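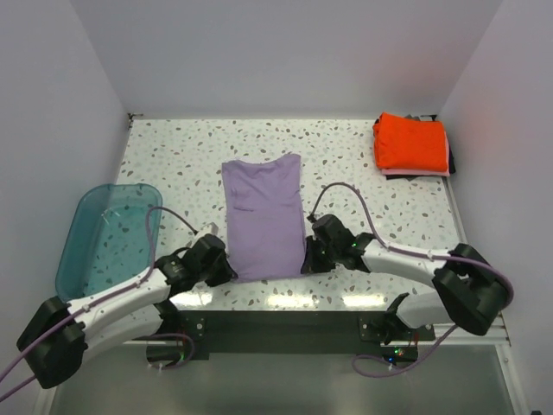
Photo: Yolanda Ayala

Speaker notes: What Happens to a T-Shirt After You Let Go of It
Friday session, 35 minutes plus questions

Opening (stay off the mic stand, walk around)

Good morning! Ask for hands: who has a T-shirt at home they haven't worn in a year? Leave your hand up if you have five. Leave it up if you have a whole drawer. Wait for the laugh, then put my own hand up.

Say who I am. Firouzeh Hashemi, eleven years sorting used clothes at the Ukura reuse center, and I still get excited when a good bag comes through the door. I really do. Opening a bag is the best part of the job.

Slide 2: the big number

Last year we took in 3,027 bags. Let that sit. Then: in March we opened and logged every single piece in 206 of those bags, and that gave us 2,386 items. T-shirts were the biggest group by far, 746 of them. (Repeat the T-shirt number, people write it down.)

Quick point on how we logged: one line per item, with fabric, condition and where it went. Vasylyna Hrynyshyn built the sheet and will share it with anybody who wants to try this at home base. Her email is on the last slide.

Slide 3: the four piles

Explain the piles the way we do for new people on the floor.

Rack: goes out in our own shop. Clean, no holes, collar still has some life in it.

Partner: good clothes we can't sell ourselves. Wrong season, or we already have forty of them.

Cloth: cotton that's too worn to wear but great for wiping. Repair garages love this stuff. Palumbo takes a load from us every other week and always asks for more white.

Out: wet, moldy, covered in paint. I want to talk about this pile more than the others, so don't rush.

Slide 4: the wet bag story

Tell the one about the garden hose. Keep it under two minutes! Point of the story: one damp item can spoil a whole bag if it sits over a weekend. So much of what ends up in Out was perfectly good on the day it was packed.

Slide 5: reading a T-shirt in ten seconds

This is the hands-on part. Pass out the shirts from the blue crate, one for every two people. Go through it together:

Collar first. Pull it gently and let go. Does it spring back?
Then underarms, inside and out.
Hold it up to the light for pinholes, mostly near the belt line where it rubs on a counter or a buckle.
Side seams last. If they've twisted around to the front, it will never hang right on a rack, but it can still be a lovely sleep shirt.

Let them argue! Somebody always wants to save a shirt I'd send to Cloth. Last time Fedir Nazarenko talked the whole table into putting a faded softball shirt on the rack, and it sold before lunch.

Slide 6: what you can do at your own site

Put the drop-off bin under a roof. Tie bags shut. Ask people to wash things first, and ask on the sign, in big letters, in whatever languages your neighbors read. Yevdokiia Tymoshchuk redid our sign with six lines of text and we saw cleaner bags within a month.

Fold before you stack. A folded shirt gets looked at and a balled-up one gets passed over, even when it's the same shirt. I could talk about this for an hour, so watch the clock.

Slide 7: questions

Likely ones: socks (yes, in pairs), underwear (new only), costumes (please, yes, especially in early fall), school uniforms (call us first).

If there's time, show the quilt Yolanda made from Cloth pile sleeves.

Collect the shirts. Count the crate before leaving the room, 24 in total. Extra handouts are in the side pocket of the green bag.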